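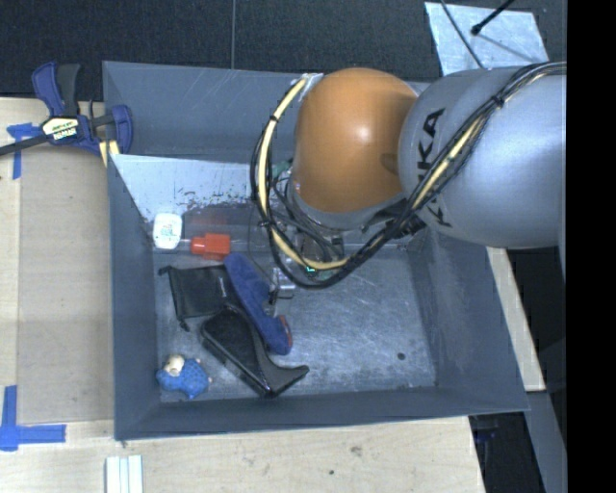
Why Does Metal Rust?

Print this page | E-mail to a friend

Leave a steel nail outside in the rain and it will turn orange and flaky. The orange stuff is rust. It forms when iron, water and oxygen from the air come together.

Iron is an element, which means it is made of only one kind of atom. Its number on the chart of elements is 26. Steel is mostly iron, so steel can rust too. Gold and aluminum do not rust. Aluminum does react with air, but it grows a thin, hard skin that protects the metal underneath.

Rust is different. It crumbles and falls off, and then fresh iron is open to the air. Salt speeds things up — bikes kept near the ocean rust faster than bikes kept far inland.

Paint, oil and grease all slow rust down by keeping water away. Some steel is coated with zinc instead.

Try it: Put a nail in each of 2 jars. Cover one nail with water and leave the other dry. Look again after 4 days.

Filed under: Giton Kids > Science > Materials

We use cookies to remember your settings. OK | Learn more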